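Pruretti on tablet: is the new autumn expansion worth it?

Board game apps > Strategy > Pruretti

25 replies

mossgate
Bought the Drundau expansion for the tablet version of Pruretti on Friday and I've played it most evenings. I'm on an older tablet and it runs fine apart from a pause when the harbour tiles are dealt. I wanted to see what others make of it before I tell my group to buy it, as we would need four copies to play online.

For anyone who hasn't tried it, Drundau adds the river board and the toll deck. Each player gets a toll card at the start of the round and can charge anyone who moves goods past their warehouse. The base game already had a problem with the leader running away after the third round. Tolls slow the leader down a bit, but they also slow down whoever is in last place, and that player can't afford it.

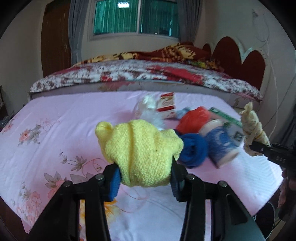 I've had two games where the person in last place paid so much in tolls that they couldn't build at all in round five. Both were against the computer on hard. I won both and didn't enjoy either of them much. Would like to hear from people who have played with humans.

hexandcounter
Played it with three humans. Tolls are fine if people talk to each other. You can agree to waive a toll in return for a trade, and the app has a button for it, bottom left of the toll screen. The computer players never offer a waiver and they never accept one. That's your problem.

mossgate
I didn't know the button did that. I thought it was for skipping the animation.

hexandcounter
The skip is the arrow. The waiver is the little open hand. It isn't labelled.

S_Gasser
I disagree that it's fine with humans. We played six games at the club with the cardboard version before the app had it and we went back to the base game. What happens is that the two strongest players waive each other's tolls and the other two pay. You can say "don't let them" but there is no rule against it and it is the correct way to play. The designer, Lindiwe Zwane, put an optional rule in the second printing where a waiver has to be offered to the whole table. The app doesn't have that option as far as I can find.

Silvan

hexandcounter
It's in the custom game menu, under Market, not under River. Scroll down past the starting money.

S_Gasser
Found it. Thank you. A strange place to put it.

quietfen
I'll give my view as someone who mostly plays the solo campaign. There are 25 scenarios in Drundau and I've finished all but the last two. The early ones are too easy, you can reach 100 points without using the river. From the Pisharody chapter onwards they get good. The one where you start with no warehouse and have to rent took me a whole weekend.

The score targets are odd, though. Gold on one scenario is 200 and I can't see how it is possible without the lucky market card coming up in the first two rounds. If anyone has done it please say how.

Khanyisile L
You can get 200 without the market card. Sell everything in round two, including the salt. Then buy the ferry. The ferry pays out on every toll, including your own, and it isn't capped in that scenario. I ended just over the target.

quietfen
Selling the salt feels wrong but I'll try it.

mossgate
Going back to the harbour pause, has anyone else got it? It freezes for a few seconds and then all the tiles appear together. It doesn't lose the game, but online it eats into my turn timer.

TeresaO
Yes, the same here since the March update. I wrote to the developers and had an answer from someone called Sigrún Þorgeirsson, who was polite and said to turn off the moving water under Display. That cured it for me. The water looks worse but I can live with that.

I'll add something about the cardboard version, because people always ask whether to get that or the app. I have both. The app is much cheaper and does the toll sums for you, and the sums are the worst part of the real game. But the box is a nuisance and the river board doesn't fold flat. 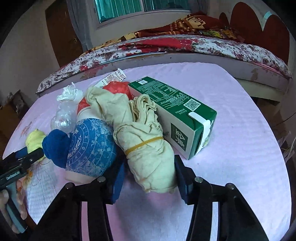 The insert that comes with Drundau has no room for the new pieces once you've punched them out. I threw mine away and keep each colour in its own small bag. The toll deck I wrap in a bit of cloth with a rubber band round the middle, done the same way as the cream bundle in the photo, and it goes in on top of the board. It has stayed put on the train so far. Don't put a band straight on to the cards, as it bends the edges. If you've got sleeves on them the deck won't fit in the box at all and you'll need something bigger.

hexandcounter
Sleeved toll deck does fit if you leave out the base game rulebook.

TeresaO
Not in my copy. Maybe you've got the thinner sleeves.

dunlin_
Nobody has mentioned Dudurora. Same publisher, and it does the river idea better in my opinion. Movement costs go up with the season and there's no charging each other. It takes less time as well. If you're only going to buy one thing I would buy that and leave Pruretti as it is.

S_Gasser
Dudurora is a good game but it's nearly solitaire. You hardly need to look at the other players. I'd take Drundau with the open waiver rule over it.

dunlin_
I like not needing to look at the other players.

Khanyisile L
They aren't really for the same people. My sister will play Dudurora any time and won't touch Pruretti.

mossgate
Turned the water off and the pause has gone, thanks Teresa. Also played one last night with the open waiver rule on, three of us and one computer player set to medium. Much closer. Last place built in every round. The computer still refuses all waivers so we all just charged it.

I've told the group to get it. One of them is waiting for a sale.

quietfen
Sold the salt. 196. I bought the ferry a turn too late.

Khanyisile L
Buy it before you place the second barge. You don't need the barge until round four.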